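Filed under: Household Goods > Containers and Carriers

Market basket

A market basket is an open-topped container used to carry or display produce. The term covers rigid types, formerly of willow or split wood and now mostly of molded plastic, and by extension soft types such as the woven tote.

Construction

Molded baskets are usually made from polypropylene in a single injection cycle. The walls and base are perforated to cut weight and let air reach the contents. Perforation also limits the buildup of moisture, a common cause of spoilage in soft-skinned crops.

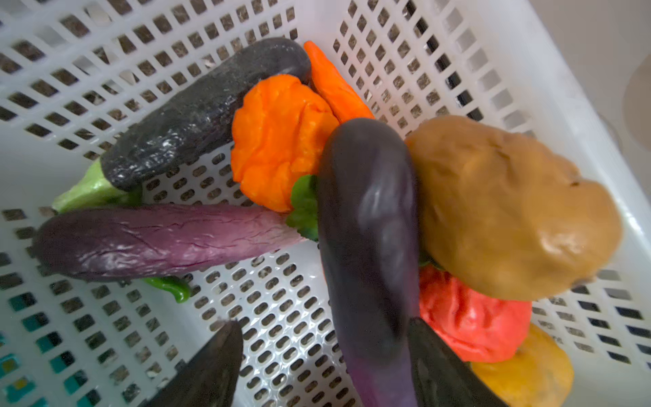

Wall taper determines how far empty baskets nest. A taper of 6 degrees is common in retail stock; steeper walls nest more closely but reduce usable volume. Hole size depends on the smallest item to be carried. Baskets for berries have narrow slots, while those for root crops may be nearly open lattice.

Soft types

Woven totes are made from flat tape or spun yarn, cut and sewn into a box shape. Handles are stitched to the rim or carried under the base as a continuous strap. The second method moves the load off the rim seam and is preferred for heavier goods. Some makers add a stiff insert to keep the walls upright during filling.
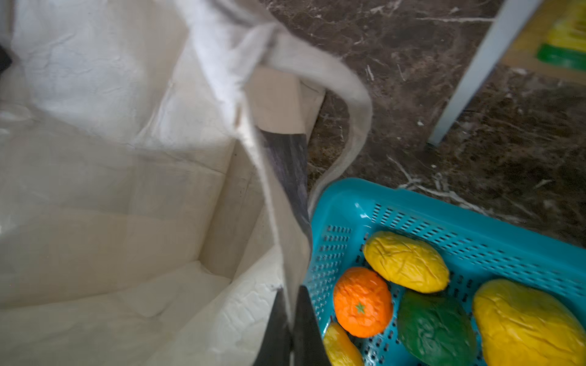

Regional standards

The Somdale basket was a willow type with a nominal capacity of 18 liters, used by growers in the Tisness district. Hicham Ghoneim's survey of the trade recorded 312 examples, most with a replaced base. The molded Vurico pattern later took over the same dimensions.

Related articles
Bushel
Konstantinidis weave
Punnet
Willow growing

Comments (2)

Finlay Moffat: Somdale bases were replaced every few seasons as routine. Might be worth a line.

tapeweaver30: Is the 18 liters level or heaped? Growers here always sold heaped.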